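割引で買うという趣味　ブライアン・ワニャマさんに投資信託会社の話を聞く 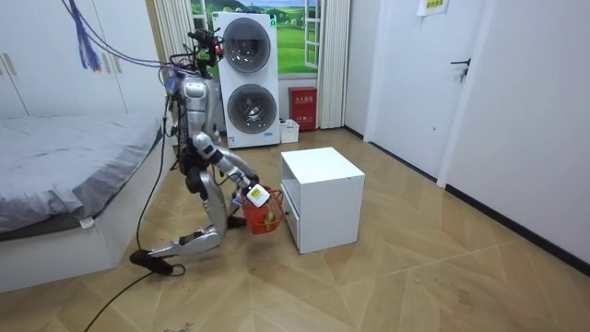

寝室の木の床にひざをつき、赤いかごの取っ手を握るヒト型ロボット

待ち合わせは午後3時、ケレック(Kelleck)の駅前の喫茶店だったのですが、わたしは電車を一本逃してしまい、着いたときにはブライアン・ワニャマさんはもう二杯目の紅茶を飲んでいました。テーブルの上には年次報告書の束。付箋だらけです。しかも色分けされている！

「黄色が手数料、青が取締役の報酬、ピンクは意味がわからなかったところ。ピンクがいちばん多いでしょう」

ワニャマさんは以前、運用会社のプレックブリッジ(Plekbridge)でアナリストをしていました。今は会社を離れて、自分のお金だけを運用しています。専門、というか本人の言い方だと「趣味」なのが、取引所に上場しているクローズドエンド型の投資信託、いわゆる投資信託会社です。日本だとあまりなじみがないので、まずは基本のところから教えてもらいました。

「普通の投信は、買いたい人が増えれば口数も増えるし、解約されれば減ります。ところがクローズドエンド型は、最初に集めたお金で始めて、あとは株と同じように投資家同士が市場で売り買いする。だから、中身の値段と市場の値段がずれるんです」

中身が100あるのに、市場では85で売られている。これが「ディスカウント」です。初めて聞いたとき、わたしは正直に「それ、みんな買うんじゃないですか？」と聞いてしまいました。

「みんなそう言います。わたしも新人のころ上司にそう言って、じゃあ買ってみろと言われて、自分のお金で買いました。で、どうなったかというと、85だったものが78になった。中身は100のままですよ。中身はなんにも悪くなっていないのに、わたしだけ損をしている(笑)」

割引には理由があることもあるし、ないこともある。そこを見分けるのが面白くて、気がついたら会社を辞めたあとも続けていたそうです。

見分け方を聞いてみると、ワニャマさんは報告書を一冊抜いて、わたしの前に広げてくれました。プレローラ(Prelora)という、小型株を中心に持っているトラストのものです。

「最初に見るのは運用成績じゃないんです。株主名簿。大口の株主が誰で、去年と比べてどう動いたか。割引が大きいまま何年も放っておかれているトラストは、たいてい株主がおとなしい。個人がばらばらに持っていて、総会にも来ないし、投票もしない。そういうところに、ある日うるさい株主が入ってくると話が変わります」

プレローラの場合は、それがマッキノン(McKinnon)という投資会社だったとのこと。持ち分を少しずつ増やしていって、取締役会に自社株買いを求める手紙を送ったのだそうです。

「手紙の文章がね、すごく丁寧なんですよ。丁寧なんだけど、読むと怒っているのがわかる。わたしはああいう手紙を読むのが大好きで、たぶん小説より読んでいます」

ワニャマさんがプレローラを買ったのは、その手紙が公になる前でした。株価は496ペンス。なんでそんな細かい値段まで覚えているんですかと聞いたら、指値を500ペンスちょうどにするつもりが、その日は思ったより下がっていて、欲が出て待ってしまったから、とのことでした。

「待ったおかげで安く買えたんですけど、ほしかった数の半分も買えなかった。売りに出る株が少ないんです、小さいトラストは。画面に出ている値段は、何株かだけの値段だと思ったほうがいい。1000株買おうとしたら、もう別の値段になります」

ここはわたしも耳が痛いところでした。ネット証券の画面に出ている数字を、そのまま自分が買える値段だと思い込んでいたことが何度もあるので……。売値と買値の差も大きいそうで、ワニャマさんは買う前に必ず、その差だけで配当の何か月分が消えるかを紙に書いてみるといいます。電卓ではなく紙。手で書くと買う気がなくなることが多いから、だそうです。

配当の話も聞きました。というのも、わたし自身が投資信託会社に興味を持ったのは、配当が安定していると聞いたからなんです。

「それは本当で、トラストは入ってきた収入を全部は払わずに、一部を取っておけます。準備金ですね。だから悪い年でも、ためておいた分を出して配当を保てる。ただ、これを安心材料としてだけ見るのはどうかなあ」

と言いながら、今度は青い付箋のページ。

「準備金といっても、金庫に現金が積んであるわけじゃないんです。会計上の枠みたいなもので、実際のお金はたいてい株に投資されている。だから取り崩して配当を払うときは、どこかで資産を売っているかもしれない。相場が悪いときにです。準備金が配当の何年分あるかという数字はよく宣伝に使われるけれど、わたしはその隣に、今年の収入で今年の配当をどれだけまかなえたかを並べて書きます。それが2年続けて足りていなければ、配当利回りの高さは忘れる」

忘れる、と言ったときの顔がけっこう真剣でした。きっと忘れられなかったことがあるんだろうなと思って聞いてみたら、やっぱりありました。

「不動産のトラストで、利回りにつられて買ったことがあります。名前は言いません。まだ持っているから(笑)。借り入れの期限が来るのを見落としていたんです。報告書の後ろのほうの注記に、ちゃんと書いてあった。低い金利で借りたお金を、次は高い金利で借り直さないといけない。配当は半分になりました。書いてあったんですよ、ちゃんと。それ以来、わたしは報告書を後ろから読みます」

後ろから！　でもこれはすぐにまねできそうです。実はこの取材の前に、わたしも一冊だけ頑張って読んでみたのですが、会長のごあいさつと運用者のコメントで力尽きていました。ワニャマさんによると、それがいちばんもったいない読み方らしいです。会長のあいさつは最後、それも疲れていたら飛ばしていい、と。

お代わりの紅茶が来たところで、現在の持ち物について聞きました。今持っているトラストは6本。多いんでしょうか、少ないんでしょうか。

「人によりますね。わたしは全部の報告書を読みたいので、このくらいが限界です。前はもっとたくさん持っていて、11月なんかは決算の書類が重なって、妻に郵便受けの鍵を取り上げられそうになりました。いまは電子版もあるけど、付箋が貼れないでしょう」

6本のうち、割引が縮むことを期待して持っているのは半分くらい。残りは、割引があろうがなかろうが中身が好きで持っているものだそうです。この二つを混ぜないようにするのが、なかなか難しいといいます。

「縮むと思って買ったものが縮まないと、人間は『まあ中身がいいから』と言い出すんです。わたしも言います。だから買った日に、なぜ買ったかをノートに一行だけ書いておく。長く書くと言い訳の余地ができるので、一行」

プレローラのページも見せてもらいました。書いてあったのは「うるさい株主が来る。来なければ5年で売る」。ほんとうに一行です。字はお世辞にもきれいとは言えなくて、「売る」のところだけやけに濃い。

その後どうなったかというと、取締役会は自社株買いを始めたものの、規模はマッキノンの求めたものよりずっと小さく、話し合いはまだ続いているとのこと。割引は少し縮んで、また少し開いて、いまは買ったときより気持ち狭いかな、というあたりだそうです。

「うるさい株主が来たら全部解決、と思っている人がいるけど、そんなことはなくてね。彼らは自分の都合で来て、自分の都合で帰ります。まとめて買い取ってもらって出ていくこともある。そのとき残った株主がどうなるかは、彼らの仕事じゃない。だから便乗するなら、帰り道のことも考えておかないと」

では、取締役会の側はどう見ているのか。プレックブリッジ時代、ワニャマさんは運用会社の人間として取締役会に同席することもあったので、そのあたりも聞いてみました。

「建前では、取締役会は運用会社から独立していて、成績が悪ければ運用会社を替えられます。替えた例もちゃんとあります。ただ、同じ部屋で何年もサンドイッチを食べていると、情が移るんですよ。わたしは見ていてそう思いました。悪い人たちじゃない。むしろいい人たちだから言いにくい。それで、取締役が自分のお金でどれだけそのトラストの株を持っているかを見るようになりました。一株も持っていない会長が『長期的な価値を信じています』と書いていたら、付箋を貼ります」

何色ですかと聞いたら、ちょっと考えて「ピンク」。

最後に、これから始めてみたい人は何からやればいいですか、と定番の質問をしました。わたしとしては、おすすめの銘柄がひとつくらい聞けたらいいなという下心もあったのですが、それはきれいにかわされました。

「買わないで、ひとつ選んで一年追いかけてみたらどうですか。純資産と株価を、月に一回ノートに書く。割引率を自分で計算する。それだけです。退屈だと思ったら向いていないし、それは全然悪いことじゃない。世の中には安いインデックスファンドがあるんだから、それで十分です。わたしの姪にはそっちを勧めました」

ご自分の老後のお金は、と食い下がると、大部分はやっぱりインデックスファンドに入っているんだそうです。えっ、と声が出てしまいました。トラストに入れているのは全体の二割まで、と決めているとか。

「趣味ですからね。釣りの好きな人だって、晩ごはんは魚屋で買うでしょう」

帰りの電車で、わたしもさっそくひとつ選んでみました。どれにしたかは内緒ですが、報告書は後ろから開いて、注記の3ページ目で最初の付箋を貼りました。色分けはまだしていません。

※ワニャマさんの発言は個人の見解です。お話に出てきた銘柄や会社への投資をすすめるものではありません。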